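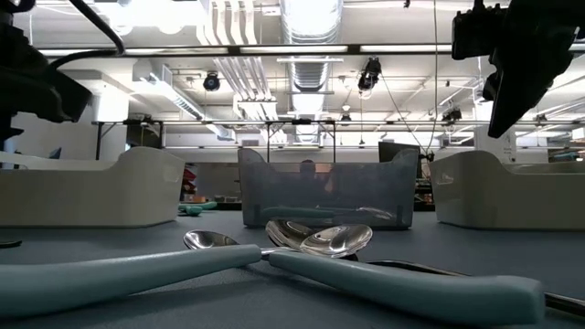 Ticket: Spoons with thick handles do not fit with the others after sorting

Print this page | E-mail this page
Status: Open, waiting for answer from supplier
Opened by: Lleucu Prothero, dining room
Handled by: Eirlys Morris, household supplies
Product: Galindo sorting bins, Brindex thick-grip spoons

Problem as reported

Since August we use the Galindo bins for the clean cutlery in the dining room. Before this we had one long drawer tray from Vornus, and it was too narrow for the spoons with the thick teal handles. With the bins I expected that this problem would be finished. It is better, but it is not finished.

The rule we agreed is simple. Thick-handled spoons go in one white bin, and the ordinary slim spoons go in the other white bin. The see-through bin in the middle is for anything that must be washed again. After almost every meal I find slim spoons together with the thick ones. When a resident who needs the thick grip takes a spoon, she sometimes gets the slim one and must ask for another. For some of them it is not easy to ask.

On the table the spoons come in a pile, thick and slim together, and the slim one goes under the thick ones. I had this again today with two of the teal handles on top and a slim dark handle below. The person who sorts takes the teal handles with one hand and the slim spoon comes along.

What I tried already

1. I put a paper label on the front of each bin. The labels came off after washing and I did not put them back.

2. I changed the order, so the see-through bin was on the left. This was worse. People were used to having it in the middle, and for two days the dirty spoons went with the clean ones. I moved it back.

3. I asked the evening shift to spread the spoons on the table first and then sort. It works when they have time.

4. I put the thick spoons in with the handles down. The bowls are then on top and from above all spoons look very similar. I do not recommend this.

Reply from Eirlys Morris, September 19, 2024

Thank you, Lleucu, this is clear. I have some questions and some things to try.

Do you put the bins with the lower side of the rim to the front? The rim is curved, and with the low part to the front the hand goes in more easily. I saw in the other dining room that they had turned them and the spoons were thrown in from above.

How many spoons do you have in one bin? I tested with the thick handles at my desk -- more than 10 is already difficult, they push each other up and some fall out. If you have more than this, please take a second bin from the store. You do not need a form for this.

Please leave a small gap between the bins. When they stand tight together, a spoon that falls on the edge can go to either side.

For the labels, I will order the Clelska ones which are made for the dishwasher. Please wait with new paper labels until they come.

Answer from Lleucu Prothero

The low side is to the front, I checked all of them. The gaps are there also. I did not know about the number of spoons. We had many more than this in the bin, so I took a second one from the store and divided them.

After this change I looked at the bins after lunch and again after supper. At lunch everything was correct. At supper I found two slim spoons with the thick ones. I think this comes from the pile on the table and not from the bins, because the evening shift was short of one person.

One more question. Is it possible to get the slim spoons with a light handle? The dark handle is difficult to notice when it lies under the others, especially for Mair's group who help with the sorting in the afternoon.

Reply from Eirlys Morris

I asked the supplier about the handle color and I wait for the answer. The labels should take roughly 90 hours from the order, they told me, but I would not promise it to anyone. Please continue to spread the spoons first, also in the evening. I keep the ticket open until the labels are on the bins and you have used them for a week.

2 comments | 0 shares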